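Zwischenbericht an die Förderstelle: Spielmaterial Zahlen und Mengen, Standort Ollel
Berichtszeitraum bis Ende März
Erstellt von Zodwa Pillay, Projektleitung

Liebe Frau Kruger,

wie versprochen kommt nun der Bericht über das, was wir seit dem Winter mit Ihrer Unterstützung auf die Beine gestellt haben. Es ist wieder etwas länger geworden als geplant (Sie kennen mich ja), aber es gab auch wirklich viel Erfreuliches!

1. Durchsicht des Bestands

Bongani Nkuna und Lesego Chauke haben sich alle Holzpuzzles aus den beiden Schränken vorgenommen, auch die Kiste, die noch aus der alten Gruppe in Flonport stammte. Am meisten Zeit haben wir mit den Zahlenpuzzles verbracht, bei denen zu jeder Ziffer ein Bildteil gehört: zur 3 die drei Stifte, zur 8 die acht Blüten. Die Kanten der Teile sind zum Teil abgegriffen, der Druck ist aber noch kräftig und gut zu erkennen.

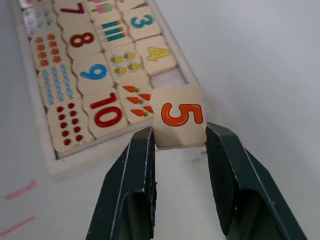

Bei der Gelegenheit haben wir auch gleich entschieden, was bleiben darf und was ersetzt werden muss. Aus den Fördermitteln haben wir 12 neue Puzzles bei Ditau bestellt, fünf davon sind schon da, der Rest kommt hoffentlich nach Ostern. Von den bewilligten 300 Euro für Kleinmaterial sind 88 Euro ausgegeben, vor allem für Schleifpapier, Beutel und Etiketten. Lesego hat übrigens ganze Nachmittage mit dem Schleifpapier verbracht und behauptet, es habe ihr Spaß gemacht.

2. Ordnung am Tisch

Wir arbeiten jetzt mit einem festen Platz für das Brett, damit die Kinder es von beiden Seiten gut erreichen und daneben noch genug Fläche zum Ablegen bleibt. Zwei kleine rote Striche auf der Tischplatte sind dafür schon genug. Die Ziffern liegen in zwei Reihen, oben 1 bis 5 und weiter unten 6 bis 10, und wir lassen zu Beginn gern nur ein einziges Teil heraus, meistens die 5. So hat auch ein zögerliches Kind rasch etwas geschafft und traut sich danach an mehr heran.

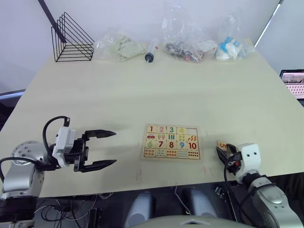

3. Erfahrungen mit der Gruppe

Am Samstag ist die Runde immer am besten besucht. Sobald das einzelne Teil keine Schwierigkeiten mehr macht, nehmen wir mehrere heraus und verteilen sie links und rechts vom Brett, gern auch verdreht. Lwazi Zulu hat beobachtet, dass die Kinder dann viel mehr miteinander reden, sich Teile zuschieben und gemeinsam überlegen, welche Menge zu welcher Ziffer passt. Darüber freuen wir uns fast mehr als über jedes fertige Brett.
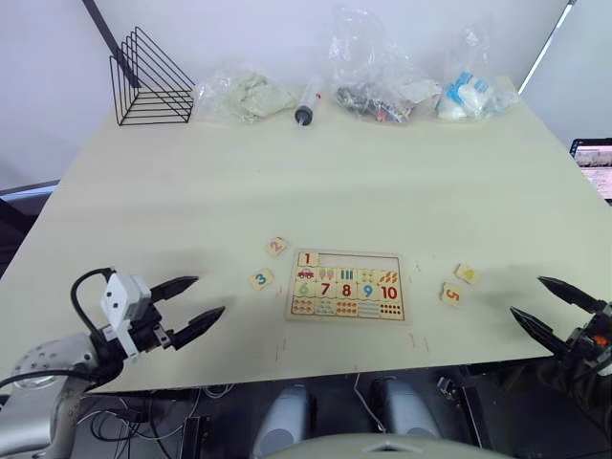 Zahlenpuzzle mit losen Teilen, darunter die 2, die 3 und die 5

4. Wie es weitergeht

Bis zum Sommer möchten wir die Etiketten fertigstellen und jedem Puzzle einen eigenen Beutel geben. Das Team von Mnguni hat angefragt, ob es sich unsere Sortierung einmal ansehen darf, und wir haben natürlich sofort zugesagt. Offen ist noch, ob wir die älteren Bretter neu lackieren lassen. Dazu holt Bongani gerade ein Angebot ein, das ich Ihnen nachreiche.

Herzlichen Dank für Ihre Geduld und Ihr Vertrauen, auch im Namen der ganzen Gruppe!

Zodwa Pillay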